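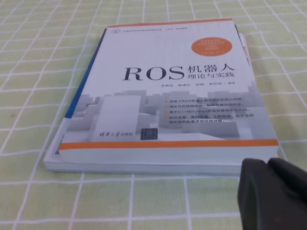 *« ROS机器人 理论与实践 », édition brochée en langue chinoise. Couverture blanche à décor de ville en grisaille.*

Le fonds Chauvin de la médiathèque de Birkallow réunit 218 ouvrages techniques en langues étrangères, consacrés pour l'essentiel à l'informatique, à l'automatique et à la mécanique. Constitué à partir d'un premier don d'Eugeniusz Jakubowski, il est conservé au deuxième étage, salle Skitness, et consultable sur place aux heures d'ouverture de la salle.

Les titres en chinois font leur entrée au catalogue. Les couvertures, souvent négligées dans les notices, aident le lecteur non sinophone à retrouver un volume en rayon. Le titre associe ici un sigle en capitales latines, « ROS », et deux lignes de caractères chinois que l'on peut traduire par « Robots : théorie et pratique ». La notice est établie en caractères chinois, avec transcription en pinyin et titre traduit entre crochets.

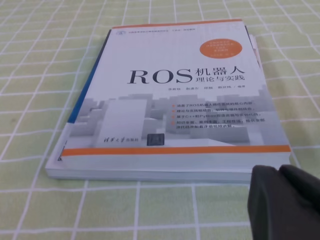
*Le même titre, posé à plat sur une nappe vert pâle à quadrillage blanc. Une bande bleue longe le côté gauche de la couverture ; une pastille orange en occupe le haut, à droite.*

La mention de responsabilité figure sous le titre. Elle énumère quatre noms, suivis du terme 编著, rendu dans nos notices par « rédaction et compilation ». Les noms sont transcrits dans l'ordre de la couverture, sans inversion du nom et du prénom.

**Consultation et reproduction**

Les ouvrages du fonds sont exclus du prêt à domicile. La demande se fait au comptoir de la salle ou par le portail Watora, dans la limite de 3 volumes par séance. Le catalogage des titres en chinois se poursuivra jusqu'en décembre.

Rédaction des notices : Jolanta Laskowska, service des collections.

Page mise à jour le jeudi 15 octobre 2020.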